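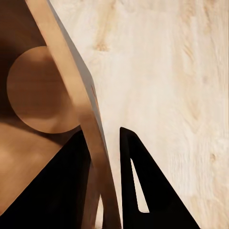
浅色木面和棕黄色木板,两种木色放在一起

小厨房翻新常见问题

更新于2020年9月

自从我把厨房翻新那几篇写完,邮箱里来来回回都是差不多的问题,我干脆攒到一页上。先说清楚,我不是设计师,就是一个爱做饭、又在老房子里折腾过一回厨房的人,下面全是我自己的经验,你家情况不一样的话还是要问师傅!

你家到底是什么房子?

Plavovdale 的一栋老楼,1869年盖的,墙没有一面是直的(我拿尺子量完差点哭出来)。厨房窄,窗户倒是很大,早上光线特别好。老房子最麻烦的是水管走向,后面会讲。

台面做多高合适?

我身高164厘米,原来的台面只有80厘米高,切一顿饭的菜腰就酸了。网上有个算法是身高除以二再加五厘米,我算出来87,最后就照这个做的,用着很舒服。灶台那一段我做得比切菜区矮一点,炒锅本身有高度,胳膊不用一直架着。家里谁做饭多就按谁的身高来,别客气。

木台面是不是很难打理?

比我想的好打理多了。水槽旁边我没敢用木头,只有切菜和揉面那一段是木的。刚装好的时候上了三遍油,之后每隔几个月补一遍。我用的是 Garetti 的木蜡油,味道不重,干得有点慢,师傅让我等满14天再正经使用,那两个星期我们家天天吃面条和外卖……

有水渍怎么办?细砂纸顺着木纹轻轻磨几下,擦干净,再补油。柠檬汁和醋要马上擦,红酒也是。热锅别直接放,垫个隔热垫,这个我付过学费了,现在那个圈还在,我拿面包箱挡着。

不同颜色的木头能混着用吗?

能啊,我就喜欢混着来。唯一的讲究是冷暖别打架,偏黄的跟偏黄的放一起,偏灰的跟偏灰的放一起。深浅差得大一点反而好看,差一点点就像买错了货。拿不准就先要几块小样,早中晚各看一次,灯光下面再看一次。

一字形和L形,选哪个?

如果你有一个能用的墙角,我投L形一票。水槽放一边,灶放另一边,中间留出一段干干净净的台面备菜,转个身就够到了。一字形便宜、好装,适合特别窄的过道式厨房,缺点是做饭的时候得横着走来走去。

L形的麻烦在转角,下柜那个角落又深又黑。我装了转篮,贵是真贵,但大汤锅总算有地方去了。预算紧的话,转角里就放一年用两次的东西,比如做粽子的大蒸锅,也没什么不好。

吊柜用深色会不会显得压抑?

这个问题排第一名!我的看法是看台面和采光。深棕色的吊柜下面配灰色台面,中间再来一层颜色浅一些的开放搁板,就不会一整块压下来。把手我偏爱短的金属条,拉丝的那种,不太显指纹。要是你的厨房朝北又没有窗,那就老老实实上浅色吧,或者吊柜底下装一条灯带,效果立竿见影。

有点光泽的柜门比哑光的好擦,不过对着窗户的时候油点子看得一清二楚,勤快人可以选,我这种懒人要想一想。 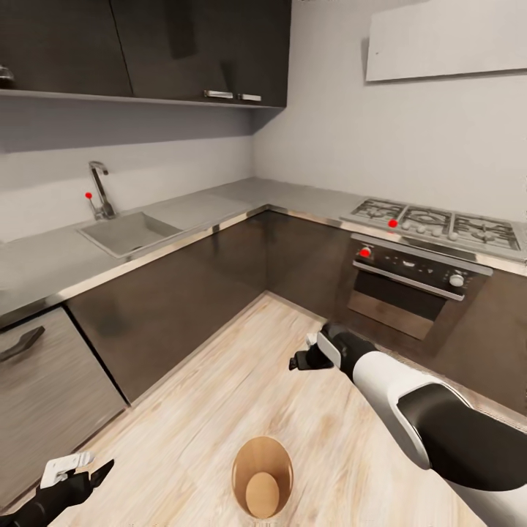

开放搁板会不会落灰?

会,油烟加灰,擦起来黏糊糊的。所以我只放天天用的东西,茶叶罐、盐罐、两只碗,用得勤就没机会积灰。漂亮但不用的摆设请放客厅。

你找的哪家装修队?

柜子是 Hodžić 做的,一家很小的木工作坊,排期很长,我四月下的单,等到夏天快过完才装上。安装那两天来的是 Senad Nikolaidis,话不多,墙不直的地方全靠他一点点修边。水电另外找的人,那一位我就不推荐了,插座给我装低了,返工一次。

插座留几个够?

比你以为的再多两个。电水壶、烤面包机、搅拌机、充手机的,很快就占满了。位置也要紧,离水槽远一点,别全挤在一头。冰箱单独走一路。规范每个地方不一样,一定让有资质的电工来定。

老房子改水管要注意什么?

开工前先把总阀门找到!我家的阀门藏在走廊的柜子后面,师傅找了半个上午。水槽尽量别挪太远,下水的坡度不够以后容易堵。还有,墙拆开以后每个阶段都拍照,管子在哪儿一目了然,日后打孔挂东西心里有底。

能一边装修一边住吗?

我住了,不推荐。实在要住,就在别的房间搭个临时厨房,一个电磁炉、一口锅、一个盆,洗碗在浴室解决。门缝用塑料布封好,灰还是会进来,衣柜也要封。

花了多少钱?

总价我不公开写,各地人工差太多,写了反而误导人。可以说的是柜子占大头,五金第二。铰链和抽屉滑轨别省,一天要开关多少回呢。我用的 Hidar 滑轨,目前很顺。

可以转载吗?

可以,注明 Mimoza Popescu 并附上本页地址就行。还有别的问题请在下面留言,我周末统一回,问台面尺寸的朋友麻烦把身高也写上。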